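Slide 4 - counter layout, guest bath

Start with the Etivura refit. 67 bathrooms, one vanity type, one housekeeping sheet. Point out that the sheet had 11 lines on the shower and a single line on the counter.

Define the zones before going further. Wet zone: basin rim and the strip behind it, around the faucet. Dry zone: the left side of the counter. Upright items go in the dry zone. Toothbrush in the cup, head up. Toothpaste is the problem item - it gets used at the basin and is put down wherever the hand happens to be.

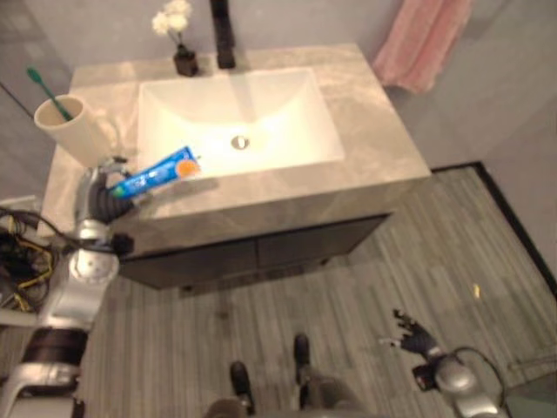

Rasa Hunt objected at the Undberg session that a tube belongs in the cup with the brush, and that a separate position only adds a step. Answer: a full tube in a light cup shifts the center of gravity, and the cup tips when the brush is pulled out. Acceptable with a heavy cup. Do not spend more than a minute on this.

Next, surfaces. Veined stone hides dried toothpaste until the light is low, so wipe the full counter and skip the spot check. Matte black faucets show lime - soft cloth, no abrasive. Flowers stay, if the vase is narrow and stands clear of the basin.

Timing. Heino Kairys has the October figures: 81 seconds per counter with fixed positions. Mention that the Indo site was not measured.

Pause for questions, then slide 5 (drawer inserts, Jia pattern). Skip the cost table if running late.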